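Evaluating the Kikon Simulation Kit for Kitchen Pick-and-Place
Group project report, Department of Mechatronics, Emham

1. What we were asked to do

Our brief was to review a simulation package a small department might buy before it can afford a real arm. We chose the Kikon kit, sold by Vorneck, because it had a student licence and the Björklund package wanted a purchase order number, a thing we have never seen. The licence cost 280 pounds for the term, and the department paid it with the usual sigh.

2. Setting up

The manual promises a working kitchen "in minutes". It does not say how many. Installation took us most of an afternoon, largely spent persuading the licence server that Emham exists. After that things improved. The kit supplies rooms, worktops and a library of 1571 household objects, which it scatters about with the taste of a car boot sale. The arm is a Franka Emika model, and the standard task is to grasp a mug and put it somewhere else.
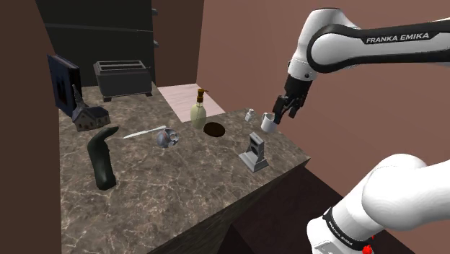
One reply on the Vorneck user forum warned us that the mug task flatters the kit, that everyone demonstrates with a mug, and that we should try anything flat before writing a kind word about it. We took the advice and regretted it, in the sense that section 3 had to be rewritten.

3. Results

With mugs, the supplied grasp planner succeeded in 73 per cent of trials on default settings. Flat objects were another matter. The planner would approach a coaster with great confidence, close its fingers on nothing and report success. We asked support about this and were told it was a known behaviour – a phrase we have since adopted for our own late submissions.

Changing the random seed gives a new layout, and this was the part we liked best. Objects move, turn round or are swapped for others, so a program that has merely learnt one worktop by heart is soon found out. Ours was.

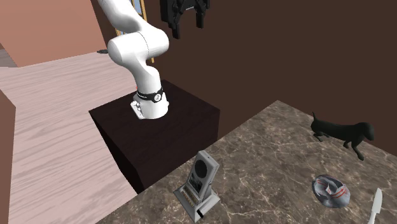

Fig. 2. Arm base on its pedestal beside the marble worktop, with a dog figurine among the objects.

4. Would we buy it?

For teaching, yes, with a note taped to the box about flat things. The physics is good enough for coursework and the layouts are odd enough to keep students awake. For research we would want a planner that can tell when its hand is empty. The licence runs out in September, and we recommend renewing it once the department has asked Vorneck for a discount.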